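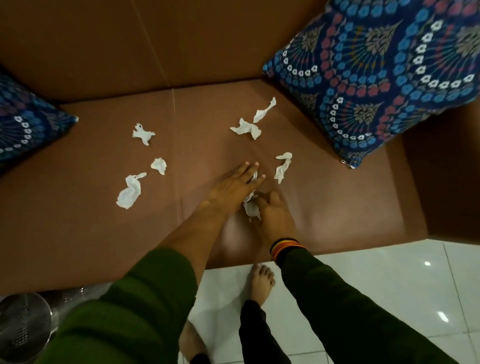 Brown sofa with a throw pillow at each end of the seat.

Cleaning and conditioning faux leather

1. Remove the pillows and vacuum the seams with a soft brush head.
2. Mix 5 ml of mild dish soap into 1,000 ml of lukewarm water. Wring the cloth well; excess water gets into the stitching.
3. Wipe one section at a time, backrest first, then seat, then arms. Go over each with plain water and dry at once.
4. Leave for an hour before applying conditioner. Oils sold for real leather are not suitable. 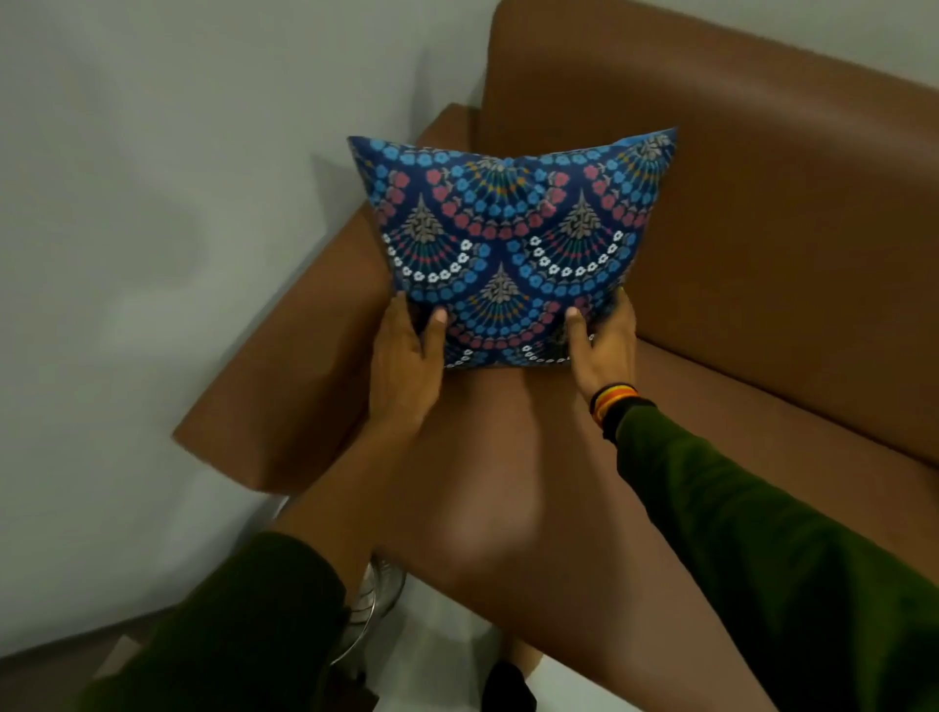
Cushion set in the corner between backrest and armrest.

5. Put cushions back when the surface no longer feels tacky. Dark printed covers should be tested for dye transfer with a damp white cloth.

Repeat every three months.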